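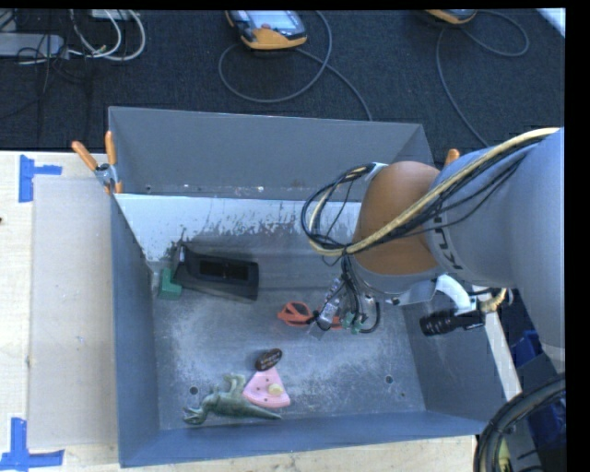
venness_shop
Repainting sheet metal bins, primer question. I have 2 gray bins with sloped inner walls, and both are at the stage where a touch-up no longer makes sense. The walls that slant to the floor still hold their color, but the pale coating on the top of the sloping inner panel has gone in ragged patches down to dark metal, and the floor is bare and scratched. Is it worth stripping the whole panel, or can I feather the edges and prime over what is left?

Diment40
Strip it. Feathered edges on a slope lift again at the first hard contact. 40 grit to take off the remainder, 80 to level, solvent wipe, then epoxy primer. Leave the floor bare. Paint there is wasted if hard parts go in.

zapata_r
Disagree on 40 grit. On thin sheet it leaves grooves that telegraph through two coats. Start at 80 and accept the extra time. Agree on the floor.

Diment40
Depends on the gauge. What is the sheet thickness?

venness_shop
Not measured. It does not flex under hand pressure. Contents are mixed, mostly hard plastic housings and small blocks.

kell_finishing
Why paint the panel at all? A bonded rubber sheet on the slope takes the impact and can be replaced when it wears. Zama sells it by the roll; I paid 129 for enough to line several bins. Cut it short of the floor holes so debris can still be swept out through them.

zapata_r
Rubber changes how parts slide. On a slope that shallow they will hang up halfway instead of settling on the floor. Powder coat would be my choice if the bin can be out of service for a while.

kell_finishing
Smooth face up, they slide. Ours do.

venness_shop
Powder coat is out, no oven here that fits. I will strip one panel from 80 and prime it, and line the other. Will post wear on both in September.

Diment40
Degrease before sanding, not only after.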